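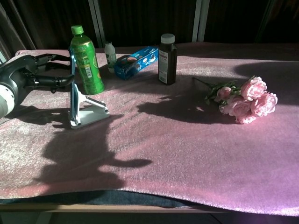

Wellington had 200 runs to record before the van came from Melesdale, and he had done 2. The third ended when he squeezed the trigger too early and the gripper closed on air beside the phone stand.

"Open it again," Nayara said. "Go lower. You're steering like it's a forklift."

"I used to drive a forklift."

"I know."

He eased the handle forward. Across the table the arm followed, a little late, and its shadow went ahead of it over the pink blanket. Nayara Tavares had learned the job in Wimville, where they made her practice on eggs. She had told him to look at the fingers and never at his own hand, but he kept looking at his hand.

The fingers came in around the stand. He squeezed slowly. It lifted, tipped, and stayed.

"Now put it by the roses."

He put it by the roses. It took him most of a minute.

"Will it learn that?" he asked. "How slow I am?"

"It learns whatever you do." She marked the sheet. "My mother says it pours coffee like me."

Wellington brought the arm back to the start and opened the gripper.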